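Notebook — open day, handheld gripper station
November, started writing 4:40 pm, still people in the hall

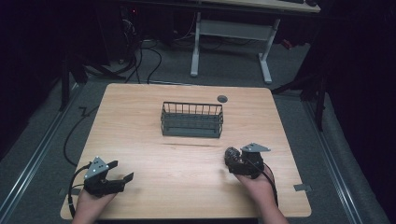

Writing this up before I forget half of it. Visitors came through in three waves, first one from Komton just after ten, then the Dustham school group, then whoever wandered over after lunch. I had the basket task, Ya-wen Chien had the screen and did most of the talking. She is better at it than me. Next time she should do the opening too, I ramble.

Task as run: pick up one object with the right gripper, put it in the wire basket, left gripper on standby to steady the basket if it creeps. Then take it out again and hand it to the visitor so they can feel how little the fingers crush it. Kept the bristly one in for the whole day. It's a good test, the bristles give and the jaws never close to the same width twice. Also kids like it.

Count for the day off the log: 264 picks, mine and visitors together. Drops are in there too but not tagged, so no drop rate from today. Should have had a tally sheet. Ya-wen says she told me so in the planning notes and she did, I looked.

Things that went wrong, in order:

10:20 — width readout on the left gripper frozen at fully open. Restarted the logger, fine. Happened again around noon and once more at 2. Always left, never right. Swapped the two cables at the logger end at lunch and it stayed with the left gripper, so it's not the port. Cable or encoder. Not opened it up yet.

10:50 — basket walks. Every time somebody lets the gripper fingers touch the rim it slides back a bit, after five or six goes it's nearly at the grommet. Pushed it back by hand between visitors. Rubber feet or a strip of the grippy mat under it. Do NOT tape it, we need to be able to turn it for the other sessions.

11:30 — one visitor squeezed the right trigger hard enough that the return spring stuck. Worked it loose, no damage I can find. Told everyone after that "squeeze like a hand brake, gently" and had no more of it.

1:15 — lost tracking on the right side for a few seconds whenever the tall guy from Komton leaned in over the table. His shoulder was blocking line of sight. Stand people to the side, not in front. Put a mark on the carpet for next time.

Cables: both trail down past the wrists and the left one catches the table corner when you reach across. Felt it tug on maybe every third reach. A longer lead won't help, it just makes a bigger loop. Want a clip on the forearm, velcro will do. Ya-wen has a roll of it in the second drawer.

Questions people asked, for the handout:

Does it hurt your hands. (After an hour yes, thumb mostly. The plates on top make it front heavy.)

How many times do you have to show it. I said the Brindirholm set has 2,556 demonstrations in it and that got a reaction. Then had to explain that those are spread over a lot of tasks, not one. Put that on the poster properly, I said it differently each time.

Why not just program it. Ya-wen took this one. Her answer was to hand the kid the gripper and ask him to write down every motion he'd just made. He got as far as "reach over". Keep this bit, it works far better than our slide.

Can it do laundry. Four times. Need a decent answer.

How much does it cost. Did not answer, pointed at the leaflet.

Woman from Tseng asked the best one, whether people with small hands give different data from people with big hands. We don't record hand size at all. We could, it's one field in the session form. She also noticed I always come at the basket from the right and low and asked if the robot would pick that up as a habit. Probably would! Told her so. She left a card, it's pinned by the kettle, somebody should write to her this week and it shuold not be me, I still owe two other people replys.

Handouts: printed 200, have 56 left in the box under the coat rack. Don't reprint until the task count sentence is fixed.

Visitor data — keep or bin? My vote is keep it separate and don't mix it in with ours. Grips are all over the place, half of them start before the beep, and the left width channel is junk for at least three stretches. But it's the only thing we have from people who never held one before. Put it in its own folder called openday, raw only, no trimming yet.

To do
- left gripper: new cable first, then open it if the freeze comes back
- mat under basket
- carpet mark for visitors
- forearm clips
- check return spring on the right one properly with the cover off
- add hand size to session form (ask Ya-wen where the template lives now)
- reply to Tseng

5:25 — logger stopped, files copying. Right gripper on charge, left one on my bench with a sticky note on it, please don't put it back in the case.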